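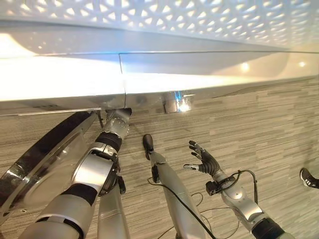 Multonach 这个项目做到现在,最让我睡不着的既不是电机也不是代码,是线。我们几个人在 Villa(就是我们合租的那间共享工坊,老坛友应该看我念叨过很多回了)折腾这套手臂,从去年冬天折腾到现在,关节能动了,手指能张开了,力矩也标过一轮了,结果一到走线就吵架。中间那根细臂,线从靠近顶端的小黑接头出来,顺着臂身一路往下拖到地上;右边那只黑手指的手更讲究一点,手腕那儿留了一个弧,从前臂上面绕过去。两种走法放在一块儿,我看着都别扭,但我们工坊里两派人各自都觉得自己那种才对。所以想上来请大家评评理,也把我这段时间踩的坑写一写,有点长,泡杯茶慢慢看吧。

先说一下底子。臂是我们自己拼的,外壳是一段一段的金属筒,段与段之间有黑色的箍。主控用的是 Curkasis 的板子,关节那边的驱动是从 Zidberg 买的,当时图它小,能塞得进去。塞是塞进去了,可塞完以后筒里就没剩多少地方给线走了,这是后来一切麻烦的起源。当初画图的时候我是留了走线槽的,真的留了,后来为了换大一号的轴承,把槽削掉了一半,削的时候我还跟自己说没事,线嘛,总能挤进去。现在想想很想回去敲自己的头。

然后是我遇到的毛病:手腕来回转的时候,编码器偶尔会丢数。不是一直丢,是转到某个角度附近丢一下,回来又好了。刚开始我以为是软件,翻了好几个晚上的代码,日志打得满屏都是。后来有一天晚上11点多,工坊里就剩我一个,我一手扶着前臂一手慢慢捏着线挪,挪到某个位置报错就出来了,松开就没了。那一刻又高兴又想骂人,高兴是终于找着了,想骂人是因为那根线我自己压的端子。

换了一根线之后好了一阵子,接着又犯。所以我现在觉得问题不在那一根线上,在走法上。线在那个弯的地方反复折,早晚都得坏。

两派的意见我尽量公平地转述:

内走派说,线必须全部进筒,在关节中心过轴,外面一根都不留。好看,不挂东西,也不会被人一脚踩到。代价是要拆,而且每次换线都得把关节整个拆开。

外走派说,我们这是试验台,三天两头改,外面走最省事,坏了一眼就看得见,拔下来换一根就行。代价就是地上一滩线,谁走过去都得低头看路。

我自己大概算摇摆派。想问大家三件事:第一,你们手腕这种反复转的位置到底怎么留余量,留多长,固定点放哪儿;第二,线材是不是该换成那种专门耐弯的,贵不贵得值;第三,有没有人做过一半内走一半外走的折中,后来后悔了没有。

谢谢大家,我们工坊的茶永远给坛友留着。

发帖人:拧螺丝的橘子

慢半拍的齿轮 回复:

先坐个沙发。你这个帖子我是带着感情看完的,我家车库里那台小臂也是死在手腕上。

我说说余量。很多人一听余量就往长了留,觉得越长越安全,这是不对的。太长的线会自己找地方钻,关节一转它就钻进缝里去了,夹一下皮就破。我自己的做法是先不上扎带,用美纹纸把线松松地贴着,让关节从一头慢慢转到另一头,看那个弧在两个极限位置分别长什么样。拉得最紧的那个位置,线还得是弯的,不能绷直;最松的那个位置,弧不能碰到别的零件。两头都满足了,再把美纹纸换成固定座。

还有就是固定点一定要有两个,弧的两头各一个,而且都要离接头远一点。你说从小黑接头出来直接往下拖,那等于整根线的重量和晃动全让接头的焊点吃了。我猜你下一个坏的就是那里。

拧螺丝的橘子 回复 慢半拍的齿轮:

哎呀被你说中了一半,那个接头上周刚重新焊过一次,我没好意思写进主楼。美纹纸这个法子好,我们一直是直接上扎带,扎完发现不对再剪,剪扎带的时候还划伤过一次线皮。明天就去试。

半夜焊板子 回复:

我来唱个反调。大家一上来就聊机械,我觉得应该先聊电。你说转到某个角度丢数,挪线能复现,这确实像断芯,但也很像另外一件事:编码器的信号线和电机的动力线捆在一起走,转到那个角度两根线贴得最紧,耦合最厉害,所以丢。你换了一根线,新线硬一点,离得远了一点,于是好了一阵子。等新线折软了,又贴回去了,于是又犯。你看这个故事是不是也说得通?

要区分很简单。电机断电,只给编码器供电,用手转,看丢不丢。丢,就是线断或者接触不良;不丢,那多半就是干扰。别急着买贵线,先做这个,花不了一泡茶的工夫。

另外问一句,编码器那边是差分还是单端?单端的话我劝你什么都别说了,先改差分。

拧螺丝的橘子 回复 半夜焊板子:

单端……我已经听见你叹气的声音了。

当时图省事,板子上那个口正好是单端的,线又短,想着这么点距离能出什么事。你说的断电测试我居然没有做过,我每次都是上着电捏线的。这个我一定做,做完回来汇报。

铝型材爱好者 回复:

外走派报到!看到有人终于为外走说了一句公道话,感动。

我的观点很简单,试验阶段谁内走谁受罪。我自己那台第一版是全内走的,漂亮得不得了,朋友来了都说像买的。然后有一根线断了。为了换那一根线,我把肩、肘、腕依次拆开,拆到肘的时候有颗小钢珠掉了,趴在地上找到半夜,最后在拖鞋里找着的。换好线装回去,零位全变了,又标了一个周末。从此我发誓,没定型的东西一律外走。

但外走不等于乱走。你地上那几根细线,就那么弯弯曲曲摊着,我看着心里是有点慌的。人总要走到机器旁边去看的,鞋尖一勾,下一秒就是整条手臂跟着你走。至少弄个过线的压条,或者从上面吊下来。吊下来其实是最好的,搞一根型材立柱,伸一个横臂,线从横臂上垂下来,用一根松紧绳吊着,手臂怎么动线都跟着。

拧螺丝的橘子 回复 铝型材爱好者:

拖鞋里那段我给工坊的人念了,笑得有人把茶喷在键盘上。

地上的线你批评得对,我接受。我们那块地面又是一条一条的木纹花色,细黑线往上一摊,着急的时候眼睛根本不往那儿看。吊下来我考虑过,卡在横臂往哪儿固定这件事上。旁边那块白色面板是亮面的,带弧度,夹子夹上去打滑,而且我舍不得在上面打孔。立柱落地的话又怕占了人走的位置。你的立柱是落地的还是固定在台子上的?

铝型材爱好者 回复 拧螺丝的橘子:

固定在台子上的。落地的我也试过,底座小了会倒,底座大了绊脚,等于用一个绊脚的东西换掉另一个绊脚的东西,没意思。你要是没有台子,可以看看能不能固定在手臂自己的底座上,反正底座总是要够重的。

弧面确实别夹,亮面的东西一夹一个印子,擦都擦不掉。

老车间退下来的 回复:

几位年轻朋友聊得热闹,我插几句。我在厂里跟工业机械手打了大半辈子交道,退下来以后闲不住,也在小区的活动室里带着邻居家孩子玩这些。

厂里的规矩,我拣有用的说。一是线要顺着关节的转动方向盘,不要逆着。转轴这种地方,线最好是绕着轴盘一圈半圈的,像钟表里的发条那样,轴一转,它是整圈收紧放松,每一小段只变一点点。你那种从前臂上面拱过去的弧,是把所有的弯都集中到弧顶和两个根部,根部最先坏。二是能弯就不要扭,线最怕扭。手腕自转的那个轴,线要是从旁边过,每转一次就扭一次,再好的线也扛不住。三是扎带不要勒死,套一截软管再扎,扎完线在里面要能轻轻抽得动。

至于内走外走,厂里两种都有,没有谁对谁错。焊接的活儿外走的多,因为火花迟早把线烧坏,外走好换。搬东西的活儿内走的多,因为外面的线会刮着货。看你拿它干什么。你这条手臂是拿来干什么的,主楼里我看了两遍没看见。

拧螺丝的橘子 回复 老车间退下来的:

前辈这个问题问得我脸红,我翻回去看主楼,还真没写。

我们最早的目标特别朴素,就是让它能帮人扶着东西。工坊里经常一个人干活,拧一颗螺丝要三只手,所以想要一只能听话的手,你把它摆到哪儿它就停在哪儿,指头张开托着也行,捏着也行。另外那根细的是另一位坛友(他潜水,不爱说话)的主意,头上是一个圆圆的黑头子,像一根指头,想拿来碰一碰、按一按,按开关、点位置这种事情用不着一整只手。这样看,扶东西的那只会刮到东西,该内走;点位置的那根经常换头,该外走。前辈这么一问,我们吵了这么久的架好像吵错了地方。

发条那个盘法我画了张草图,盘一圈的话筒里高度不够,差一点点。半圈行不行?

老车间退下来的 回复 拧螺丝的橘子:

半圈也行,比没有强得多。你手腕要是转不满一整圈,半圈足够了。注意盘的那个槽,底要光,棱角拿砂纸倒一倒,别让线在毛刺上磨。很多线是磨坏的,大家都怪弯,冤枉了。

柠檬味松香 回复:

我不太同意楼上说的"没有谁对谁错"。对家里和共享工坊来说,内走就是更对。理由跟机器没关系,跟人有关系。厂里有围栏,进去的都是培训过的。共享工坊什么人都有,有人带小孩来,有人端着咖啡来,有人倒着走路来(真有,他在给自己的作品拍全景)。你外面有一根线,就一定会有人碰。我们这边吃过亏,一条外走的线被书包带子挂住,手臂被扯得往旁边一甩,幸好当时没使能,要是使能着,它会较着劲往回顶,那就不好玩了。

所以我的标准是,凡是别人可能走过去的那一侧,一根线都不许露。

铝型材爱好者 回复 柠檬味松香:

那你这个问题应该用地上贴一圈胶带来解决呀,胶带里面不许进人。你把线藏起来了,人还是会走过去,手臂还是会碰着人,这不是更危险吗?露着线起码看着吓人,大家会绕开。

柠檬味松香 回复 铝型材爱好者:

靠"看着吓人"来保证安全我是第一次听说……胶带当然也要贴,两件事又不冲突。我们贴过,头一个月大家都很自觉,后来椅子推进去了,再后来外卖也放进去了。

铝型材爱好者 回复 柠檬味松香:

外卖放进去这个我没法反驳,我们也放过。

半夜焊板子 回复:

你们俩先歇会儿。我补充一点电的。如果最后走内走,筒是金属的,那就好好利用它,把筒身接地,信号线在里面等于多了一层屏蔽。但是注意段与段之间如果隔着那圈黑箍,得量一下上下两段通不通,我见过箍是绝缘的,结果每一段筒都浮着,屏蔽没做成,倒做成了一串天线。用万用表两头一搭就知道。

还有,所有外露的接头请做防呆。我烧过一块板,就是因为两个接头长得一样。

拧螺丝的橘子 回复 半夜焊板子:

刚跑去量了。不通!一段都不通!我们一直以为整条臂是接了地的,只有最底下那一段接了,上面的全浮着。工坊的人围过来看万用表,全场安静了好一会儿。这一条就值一整罐好茶。

断电测试也做了,汇报一下:电机断电,只留编码器,用手转手腕,慢转快转都转了,一次都没丢。然后把线捏起来使劲折,折到某个角度,丢了。所以……两个毛病都有?正常转的时候丢是干扰,使劲折的时候丢是接触不良?我有点晕了。

半夜焊板子 回复 拧螺丝的橘子:

不用晕,两个毛病一起有是常事,而且它们会互相打掩护。按顺序来:先把那根折了会丢的线换掉,这是确凿的坏东西,不管它是不是主因都得换。再把各段筒用编织带跨接起来接地。跨接完上电再转,看丢数有没有变少。最后再考虑改差分。每次只动一样,动一样记一样,不要一晚上全改了,改好了也不知道是哪个改好的。

不会画图的猫 回复:

弱弱问一句,新手能不能直接用无线?手指那边放个小电池和一个小模块,就不用走线了。我正准备在出租屋里做一只手,看你们聊得我都不敢动工了。

慢半拍的齿轮 回复 不会画图的猫:

别怕,动工!我们这些人聊得吓人是因为聊起来开心,第一只手随便怎么走线都能动起来的。

无线我试过,信号那一路可以,供电那一路不行。手指里的小电机别看小,一起使劲的时候吃电很凶,电池小了撑不住,电池大了手就沉,手沉了手腕和肘就得跟着加大,一路加到肩膀,最后你得到一台很大很重但是没有线的机器。信号无线、电源有线倒是个办法,少一半线,可又多了一个会断连的东西。新手我建议老老实实拉线。

不会画图的猫 回复 慢半拍的齿轮:

谢谢!那我先做一只放在桌上不动的,只动手指,不动手腕。

慢半拍的齿轮 回复 不会画图的猫:

很聪明的起步。手腕不动,你就已经躲过了这个帖子里百分之九十的烦恼。

码头边的游标卡尺 回复:

说说第二个问题,线材。我专门给自己做过一个小测试台,一个舵机带一根摆杆,线夹在摆杆上来回弯,通着一个小灯,灯一灭就记下来。普通的硅胶线,芯粗的那种,弯不到1,000次灯就开始闪了。后来换了细芯多股、外皮软的,我让它摆了一整夜,早上起来还亮着,倒是舵机先哑了。所以值不值,我觉得值,但是只值在弯的那一段。整条臂全换成耐弯线太浪费了,不动的地方用普通线,到关节前面转一个接头,关节里面用好线,出了关节再转回来。坏了也只换那一小段。

缺点是接头多了,接头也会坏。但接头坏了看得见,芯断在皮里面看不见。

半夜焊板子 回复 码头边的游标卡尺:

测试台这个思路太好了,请单独开帖,放图纸。

不过接头多这件事我保留意见。每多一对接头就多一份接触电阻,手指电机的供电线上尽量别加。信号线随便你。

码头边的游标卡尺 回复 半夜焊板子:

同意,供电线我也是一根到底的。图纸这周整理,丑,先打个预防针。

老车间退下来的 回复:

测试台这位朋友做得很好,我们以前进新线也是这么做的,只是摆得更久。提醒一点,你测的时候弯的半径要跟实际装上去的一样。同一根线,半径大一倍,寿命差得不是一倍。

夜宵组组长 回复:

看了半天,我来问个没人问的:地线跨接用编织带,那编织带自己不也是在关节那里反复弯吗?它断了你们怎么知道?

半夜焊板子 回复 夜宵组组长:

好问题。编织带很能弯,但确实会断,一丝一丝地断。我的做法是定期量。偷懒一点的做法是在关节两头并两条,一条断了另一条还在,每次例行保养的时候各量一次。

夜宵组组长 回复 半夜焊板子:

懂了,记到本子上。顺便问楼主,工坊租金你们怎么分摊的?我也想拉几个人一起搞一间。

拧螺丝的橘子 回复 夜宵组组长:

每人每月50块的耗材钱是固定的,房租另外按使用的时段摊。耗材这部分千万先说清楚,我们最早是谁用谁买,结果每个人抽屉里都有半盒热缩管,公共架子上一根都没有。具体的私信聊吧,别把帖子带歪了,不过你要是真的拉起来了,我带茶叶去串门。

拧螺丝的橘子 回复:

隔了好些天,来交作业啦。按焊板子老师说的,一样一样来的。

第一步,换线。把那根折了会丢的线剪下来剖开看,七股芯……不对,我重新数,这根是7芯的缆,里面有一芯的铜丝断得只剩几丝连着,位置就在弧的根部,跟前辈说的一模一样。我把它封在小袋子里钉在工坊墙上了,旁边写了"根部"两个字。

第二步,跨接。每两段筒之间都接了编织带,最后一路到底座接地。接完上电转手腕,丢数少了非常多,但还有。高速的时候偶尔来一下。

第三步,差分。这一步最折腾,Curkasis 那块板子上没有现成的差分口,我们自己画了一块小转接板,夹在手腕旁边。画反了一次,重新打样又等了一阵。装上以后,到今天为止一次都没丢过。我不敢说彻底好了,先说到今天为止。

走线方面,最后我们吵出来的结果是:手那一边改内走,手腕里做了半圈的盘线槽,棱角全倒过,砂纸磨得我手指头发烫;细臂那一边保持外走,但是从接头出来先拐一下,用固定座压住,接头不再吃力了,线也不再往地上拖,沿着臂身贴到底座,再统一从底座后面出去。吊线的方案暂时没做,铝型材兄别伤心,图纸我留着呢。

两派的人现在都说是自己赢了。我觉得挺好的。

铝型材爱好者 回复 拧螺丝的橘子:

细臂外走,那就是我赢了。恭喜恭喜!

柠檬味松香 回复 拧螺丝的橘子:

手内走,是我赢了。胶带贴了吗?

拧螺丝的橘子 回复 柠檬味松香:

贴了,黄的,特别醒目。目前里面还没有外卖,只有一把椅子。

慢半拍的齿轮 回复:

看得真高兴。美纹纸那招用上没有?

拧螺丝的橘子 回复 慢半拍的齿轮:

用上了!而且用出了新发现。我们贴着美纹纸转肘的时候,看见线在一个谁都没想到的位置鼓起来,顶到了驱动的边角。要是直接上扎带,肯定又是过一阵子才发现。Zidberg 那个驱动的外壳边挺利的,我给它包了一圈软胶条,用同款的朋友可以摸一下自己那个。

码头边的游标卡尺 回复:

我也来交作业,测试台的帖子开好了,在隔壁制作版,图纸丑得名副其实。楼主你们手腕盘线槽的半径方便说一下吗,我照着做一个夹具,帮你们摆几夜看看。

拧螺丝的橘子 回复 码头边的游标卡尺:

太方便了,尺寸和一截同批的线我一起寄给你,地址私信我。箱子里会多出来一包茶,别客气。

不会画图的猫 回复:

我的手也动起来了!三根手指能动,有一根是反的,让它张开它就握拳。

半夜焊板子 回复 不会画图的猫:

把那个电机的两根线对调一下就好,带反馈的话记得方向也一起改,不然它会一直往死里顶。先断电再拔线啊。

不会画图的猫 回复 半夜焊板子:

好了好了,张开了!谢谢老师!小拇指还在等零件,到了再来报告。

老车间退下来的 回复:

楼主,盘线槽用过一段时间以后拆开看一看,槽底要是有黑粉末,就是皮在磨,早点处理。头一个月看一次,没事的话以后就可以隔久一点再看了。

拧螺丝的橘子 回复 老车间退下来的:

记下了,已经写在工坊白板的右上角,不许擦的那一块。拆开的时候我拍了照片再发上来请您看。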